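Visit report: a day with the Rivon simulation package at Horkamar 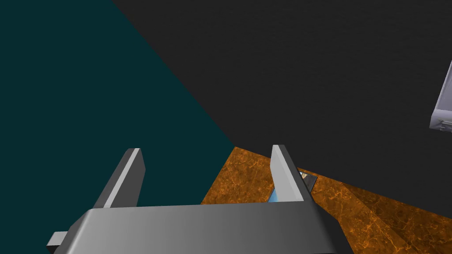
Volume 12, Issue 3, page 41

Horkamar sells gripper arms to small packing firms, and since the spring it has also sold the software it uses to try them out. The package is called Rivon. It was the software I had come to see, though the visit began, as these visits do, with coffee and a walk round the workshop.

The building is on an industrial estate twenty minutes by bus from the station. It is smaller than the website suggests. Downstairs there are four benches, a store for spare parts and a goods entrance with a stiff roller door. Upstairs is one long room with desks down both sides, and that is where the Rivon team works. Visits are run in groups of eight. Ours was mostly people from packing and light assembly, with two college lecturers and a man who repaired vending machines and was thinking of changing trade.

The first session started at 9.30 and dealt with what you get for your money. A single licence covers one machine and costs 1,548 pounds a year, with support by email. A college licence covers up to thirty seats and is priced on request, which did not please the lecturers. There is also a trial, free for a month in June only, with saving switched off. I asked whether the trial could be had at other times of year and was told it was being looked at.

What you buy is a simulated work cell. You choose a table, a floor, an arm and a gripper, put objects on the table and then drive the arm by hand or by script. The view can be fixed anywhere, and the one our hosts used most sits just behind and above the gripper, so that you look out past the two fingers at the work. In the task we were given first, the jaws stood wide open over an orange marbled tabletop with a small, flat, light blue object close by. The right finger hid most of it. I found this awkward for the first quarter of an hour. You can add a second view from the side, and I would advise anyone to do so before touching anything else.

The graphics are simple. Surfaces are large areas of flat colour, the lighting is even and there are hardly any shadows to speak of. The marbled tabletop is the most detailed thing in the cell. One of the lecturers said her students would laugh at it. The answer from the front was that plain surfaces keep the program quick on an ordinary office computer, and that the colours and textures are meant to be swapped often, so that a script does not come to depend on one kind of table. There are 193 surfaces in the library. I looked through perhaps a third of them and saw a good many stones and several woods that I could not tell apart.

We then had two hours at the desks, in pairs. The controls are the usual mixture of sliders and keyboard. Moving the arm is easy to learn. Turning the wrist is less easy, as the directions are set from the base of the arm and you are looking along the gripper, so left and right change places when the arm swings round. There is a setting to change this, three menus down. My partner found it after lunch.

Closing the fingers on something flat is the hard part of the work, in software as on a real bench. If the fingertips are a little high they pass over the top. If they are low they press into the table, and Rivon stops the arm and shows a contact warning. Our first 11 tries went one way or the other. What helped in the end was to come in at a lower angle and slow the last part of the movement to a crawl. The program keeps a log of every attempt, with finger gap, height and closing force in columns, and the log opens in a spreadsheet without any fuss. I thought it the best thing in the package.

Lunch was sandwiches in the upstairs kitchen. There was a vegetarian plate, which went first.

In the afternoon we were shown batch running. A script that works once is run again with the object moved and turned a little each time, up to 2,000 times, and the program reports how many attempts ended with the object held. Our hosts ran a set of 400 while we watched, and it finished before the explanation of it did. A bar at the bottom of the window fills up as it goes. You can click on any failed run and play it back from any view - this is useful, and it worked without a hitch on the desk I was using. It did crash on the desk behind me, twice, both times when someone resized the window during playback. The staff knew of the fault and wrote it down again anyway.

After that came a comparison with Plurnovis, the package most of us had used or at least seen. Horkamar were fairer about this than I had expected. Plurnovis has more arms to choose from and its soft objects, such as bags and cloth, behave better. Rivon has a simpler screen, a better log and a lower price for one seat. Neither will tell you much about a worn finger pad or a dusty belt. If your work is mostly bags, I would not buy Rivon this year. For boxes, trays and flat parts it seems good enough, and a small firm could be up and running in a couple of days.

Some points I noted for people who may be thinking of it:

The manual is a single long page and the search box is poor. Print the section on views.

Scripts are written in Python. There is a block editor for beginners, but it cannot do loops inside loops.

Cells with two arms are allowed on the single licence. Both arms must be of the same make.

Your own parts can be brought in as drawings, though anything with a thread or a fine mesh should be simplified first or it will slow the batch runs badly.

Support is open on working days until 4 p.m. One of our group, already a customer, said replies normally reached him the next morning.

The last hour was downstairs, where a script made in the morning was sent to one of the real arms on the benches. Massawe, who supply the bench controllers, have a small box that sits between the computer and the arm, and it is sold separately. I did not get a firm price. The transfer took several minutes and the arm had to be set to its home position by hand before it would start. On its first run it closed a little to one side of the part and pushed it along the bench. After a small correction to the height and the table position it picked the part up, and did so again each time it was asked until we had to go.

Sound is worth a mention. The workshop compressor runs behind a thin partition and those at the back missed a fair amount of what was said. If you book, stand near the front.

Places are free but must be booked through the Horkamar website, and the form asks for a company name even if you have none. I left mine blank and it was accepted on the second try. The bus back to the station goes at ten to and twenty past the hour, from the stop opposite the tile showroom.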